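Laundry odds and ends, part 3

Quick one today, kids' stuff everywhere, typing between loads. A few of you asked for the delicates notes again so they're all going in one place.

Sort first. Not by color, by weight. Jeans and towels beat up anything thin they share a drum with. I do heavy, light, and "please don't ruin this". The last pile is the smallest and gets washed about every other week.

Mesh bags. Buy more than you think. Fine mesh for tights, bras and anything with lace, the wider net for sweaters and soft toys. Fill to half, no more, or the middle never rinses. Two small bags beat one stuffed one. Close all hooks before they go in.

Zippers on the bags are what goes first. Mine come open mid-spin if the pull isn't tucked under its little elastic cover. No cover? Small rubber band through the pull, loop it back on itself. Don't use a safety pin, I did and it rusted onto a cream blouse. Still mad.
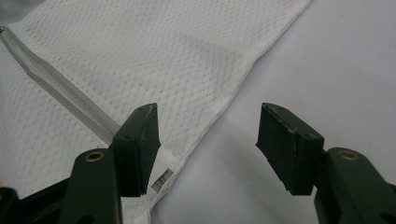 Lint. Turn the bag inside out once it's empty and shake it over the tub, then run a dry toothbrush along the zipper tape, both sides. Takes a minute. Fuzz packs into the teeth and that's when people yank and break the slider. Stiff zipper – rub a candle stub up and down, work it a few times, wipe.

Frayed edges: trim the loose threads with nail scissors, don't pull. If the seam has gone, zigzag over it on the machine or whipstitch with polyester thread. Cotton thread gives out before the mesh does. Past saving? Cut it up for onions, or line a plant pot so the dirt stays put.

Smell. If the bags smell, the machine smells. Empty hot cycle, 2 cups white vinegar in the drum, nothing else in there. Never vinegar with bleach!! Then leave the door open overnight. Wipe the rubber gasket while your at it, the fold at the bottom is where the gunk sits.

Spin speed – delicates at 400 on mine if I can, 600 at most. Gudrun Hamann wrote in to say hers won't go that low, so she stops it early and rolls everything in a towel. Works fine, press, don't wring.

Drying. Bags come off before anything gets hung. Sweaters flat on a towel, flip after a few hours. Bras over the line by the middle bit, not the straps. Mesh bags themselves I just peg by a corner, dry by lunch even in January. Keep them out of the dryer, mine went all wavy on high heat and the zipper never ran strait again.

Detergent: less. Half of what the cap says for a small load. If there's still suds at the last rinse you used too much, run another rinse.

Stain sticks next time, plus the grass stain thing Mitali asked about. Dryer's buzzing, gotta go.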